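We collect examples for our grasping model in the simulator this month, and I want to write down how it goes. Small thread, no big results.

The project is called Greltlow. The task is simple to say: the arm has to come near a shiny metal cylinder and take it. The model learns only from what the gripper camera sees, so all the examples are recorded from there.

Our goal is 1000 examples. Until now we have 56 that I trust. I record them by hand, with a controller, and I throw away every run where I was hesitating too long before the approach.

Chrome is difficult. When the view turns a little, the white highlight and the dark stripes can look like a different object. I decided to keep the reflections on – the model should meet them early. 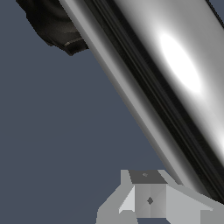 Erkon replied that we should train with matte surfaces first and add the shiny ones later, otherwise the model learns the reflection and forgets the shape.

It is a fair point, and I have no proof against it. We will try both ways: one set with matte material, one set with chrome, same start positions, same number of examples. Then we compare on a third set which neither model has seen.

For the start positions I made a mistake in the beginning. I always began from the same side, because it was comfortable for my hand. The first model was good from this side and lost from any other. Now a script chooses the start and I must accept what it gives me.

The script also changes the tilt of the camera view between runs. It makes my work slower, but I see more variety when I look through the recordings.
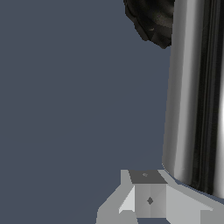

Gripper camera view, chrome cylinder close on the right, plain background.

Labels: we use only 2 for the result, "good" and "repeat". Before we had 4, and on the middle ones Yimyam and I never agreed.

Storage is on the Lisix server, one folder per run, with the controller log next to the frames. If you do similar work, please tell me how you handle shiny objects. I read all replies, only not so fast.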